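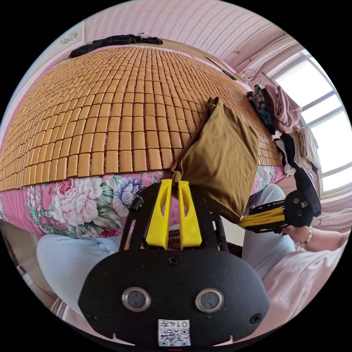 Randia hand-held gripper kit, reviewed after a whole lot of bed making

Posted Sun 21 July

I bought the Randia pair in January with my own money (well, the lab's, but I had to argue for it), and I've put off writing this up until I'd pushed it through a full project. We teach arms to tidy bedrooms. Pillows, bedspreads, heaps of clothes, all the floppy stuff that makes a planner cry. The method is the one everybody in our corner is using now: a person does the chore holding the grippers, you record what the grippers see, and then you train a policy on that and hope it carries over to the real arm.

So, first impressions. The handles are comfortable! I expected sore wrists after an hour and got them after a long afternoon, and that was mostly me squeezing too hard. The fingers are yellow plastic with a slot down the middle, and that slot matters more than I would have guessed. When you pinch the corner of a pillow the jaw gives a little and the fabric stays put. Our old solid jaws let go of smooth cotton constantly. On thick woven mats they're only okay, and on a thin sheet lying flat on a mattress you really have to dig in and scoop.

Now the part you came for. We collected 905 demos in real bedrooms, mostly two-handed pillow and clothes work, and trained with the Prernesero recipe with nearly all the default settings. Then we ran 107 trials on our arms in a bedroom that wasn't in the training set. Straightening a pillow went great, way better than the policy we'd trained from teleoperation. Picking one shirt off a pile was fine. Folding was bad. It grabs the right corner, brings it halfway over and then sort of dithers there, and more data didn't fix it. My guess is the policy needs some memory of what it already did, and the default only looks at the last 2 images. I'm going to try a longer history next and will add a note at the bottom if it helps.

What I'd tell a friend before buying:

Bright windows are a pain. If daylight floods one side of the view, tracking gets jumpy, and I lost most of a morning's recordings to it before I learned to check. Close the curtains or plan your day around the sun.

Calibration takes patience. The Mudaliar script that people recommend works, but the instructions skip a step (you have to restart it between the left and right gripper, or both get the left one's numbers). I went through it 3 times before I caught that.

Label everything. Two grippers that look the same on the outside will get swapped, and a swapped pair poisons a dataset very quietly.

I also had the Drurnumau set on loan for a while. It's lighter and the trigger is smoother, but the view is narrower, and once you have a pillow in your jaws you can barely tell where the rest of the bed is. For tabletop stuff I might pick it anyway. For bedrooms I'd take the Randia every time - the wide view is worth the curvy, stretched edges, and the policy never seemed bothered by them.

Four stars. The missing one is for the calibration docs, and a bit for the carrying case, whose zipper gave up in the second month.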